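Nov 10, 2019
List: Sustine garment sorting
Subject: Re: fold spec for knit tops, revision 32

On the Sustine list, the Drustlow depot wrote:

> We have run the revised sheet since July and have two
> questions. Section 4 says to present each top "by the
> shoulders" before it goes to the table. Some of our people
> pinch at the shoulder seam and some pinch an inch or so in
> toward the collar. Which is meant?
>
> Second, are tops with a contrasting patch or print to be
> graded before or after the fold? We had 269 pieces in the
> last lot and the two shifts did it differently.

On the first question: at the seam. Pinching inward lets the sleeve heads drop forward, and the body then hangs with a crease down each side that has to be smoothed out again on the table. On a light knit this costs more time than the fold itself. Revision 32 should have said "at the outer end of the shoulder seam" and the next one will.

For tops with no shoulder seam (raglan sleeves, most wraps), take the neckline at its two widest points and let the sleeves fall where they like.

On the second: before. The check is done while the piece is held up, front toward the table, with both hands. Look for stains and pulls, and at the edges of any patch or print. Once the front is folded under, a lifted edge does not show until the bin is opened at the other end. Wisitz had 343 pieces in its last lot and regraded 30 of them at receiving, nearly all for this fault.

Color code goes by the main body of the garment. A pale pink top with a stronger pink area on the front is coded as pale pink, with "P" added for the patch. Do not open a separate line for the second color.

Small gray cloths and towels are outside this spec. They go in thirds lengthwise, then in half, and should not share a bin with tops. The Rana sheet covers them and has not changed.

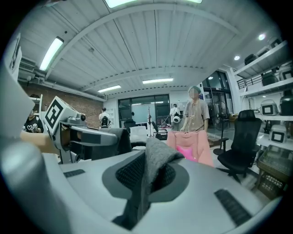

Pink garment held up with both hands, spread out.

One correction to the sheet as posted: the table on page 2 gives the sleeve step twice. Ignore the second entry. The order is sleeves in, sides in, hem up, turn over.

Please send remaining comments on the wording of section 4 to the list and keep the revision number in the subject line.

Wisitz depot, sorting and folding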